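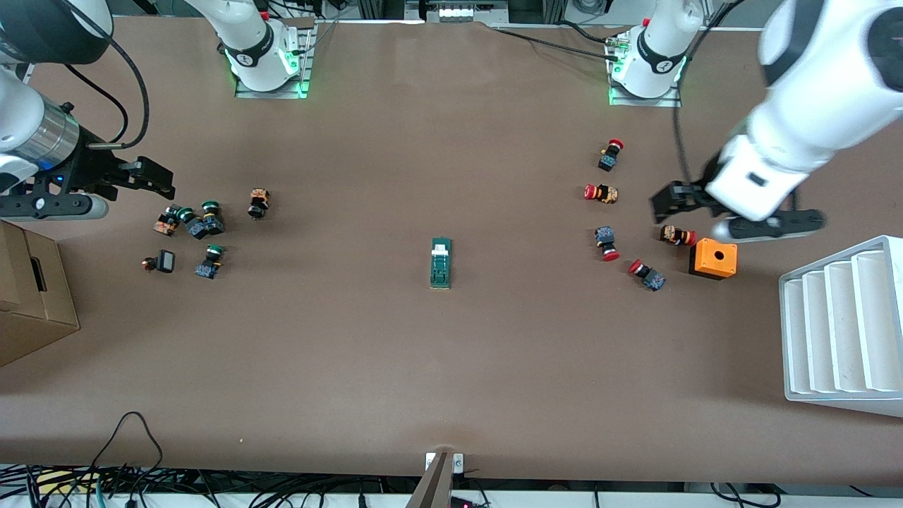 Green buttons on one side, red on the other.

March 12, 2022
4 min read

Up at six on a Saturday, which is ridiculous, but the dog had opinions and then the radiator started its knocking and that was that. So I made a big pot of coffee and sat down with the sourdough notebook, meaning to plan the weekend bake, and ended up reading back through the whole winter instead. What a mess of a winter! Half the pages are stuck together with dough and one of them just says "NO" in capital letters with no other information.

Anyway, the starter is back. I'd pretty much given up on it in the first week of March, when it went gray and smelled like nail polish remover, but I scraped off the top, kept one spoonful from the bottom and fed it twice a day on the rye from Griffiths (the little mill shop out past the feed store, cash only, closed whenever they feel like it). Yesterday it doubled before lunch. I took the jar to the window to look at it properly and said "well, hello" out loud to a jar of flour.

Today's dough was 400 grams of white, a good handful of the rye, and more water than I'm used to. I keep seeing people online say you should be brave with the water. I was brave with the water and it ran across the counter like pancake batter and I had to chase it with the scraper. Got it into the bowl in the end, folded it every half hour or so, and by the fourth fold it was holding itself up, all silky and wobbly. I do love that part.

While it sat I walked down to Kellska to see if they had the oval baskets back in. They did not. They had one round one with a chewed-looking rim, marked 22 dollars, and I stood there holding it for ages and then put it back. A colander and a dish towel have worked fine for two years, they can work for another. I did buy a bag of pumpkin seeds and a lemon I didn't need, and I had a cinnamon bun on the walk home (too sweet, ate all of it).

Then the oven. It has been running cool since Christmas and I finally moved the thermometer to the back shelf, and guess what, a completely different number back there! So I've been baking in the cold half of my own oven for months. That explains the January loaves. It maybe explains the "NO."

The loaf went in at four. Big crackly crust, a proper ear along one side, a bit flat on the other where I fumbled it into the pot. It weighed 635 grams out of the oven, and I wrote that down and underlined it, no idea why, I never weigh them. I was supposed to wait until it cooled. I waited long enough to find the butter.

Soup with it for dinner, the leek one, plus a chapter and a half of my library copy of Novel (yes, that's the title, and yes, I had to explain this at the desk). I'm on page 76 and so far a man has moved to the coast and been sad about his brother. The bread was better.

Tomorrow I want to try the pumpkin seeds, maybe toasted first. Starter is fed and on top of the fridge. Must remember to soak the colander towel, it's stiff as a board.

3 comments
5 shares

© Clestavo Diaries | Contact | Back to top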